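## Two arms on one bench: cable loops and planner limits

**Yakubu Uzor** – January 2025

I'm modeling a two-arm bench in simulation before we bolt anything down at the Plarnidwood shared workshop. Both arms share one table with the bottle holder and the machine. Nidivis plans each arm well alone. With both enabled, around 40 percent of plans fail with "self clearance". Padding on every link is 30 mm. Is that too much, or are the base positions wrong? 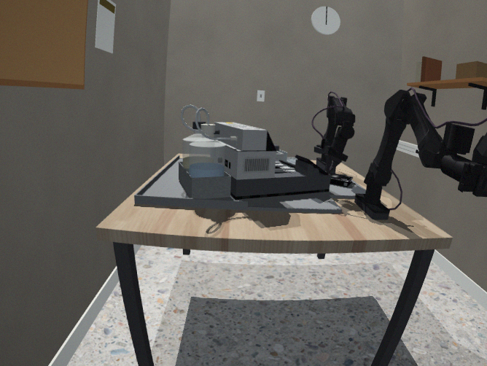 ### Hurnent

Too much. Try 2 mm on the finger links and leave the rest. Worked for me.

### Dhanial

The padding is part of it, but I would check the cables first. If the loops are in the collision mesh as convex hulls, each one becomes a solid lump and the planner has no room near the elbow. Swap them for short capsule chains.

Then test the fingers close to something flat. Keypads are good for this, as an error of one key shows up at once.

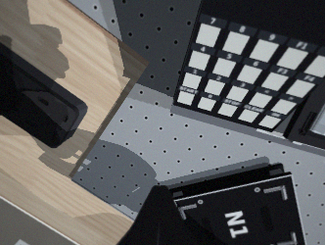
*Finger by the N1 case, keypad upper right.*

Do not go as low as 2 mm unless your joint calibration is very good. I use 10 on the fingers and 30 on the forearm. For the second arm, park it and plan against it as a static object until the failure rate drops.
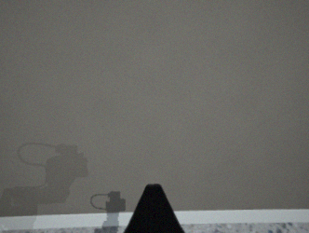

Also set the planner timeout to 50 ms per segment while you tune. A longer timeout hides bad padding – it finds some odd route in the end and you never see the error. Base positions come last. Moving them means redoing the reach map for both arms.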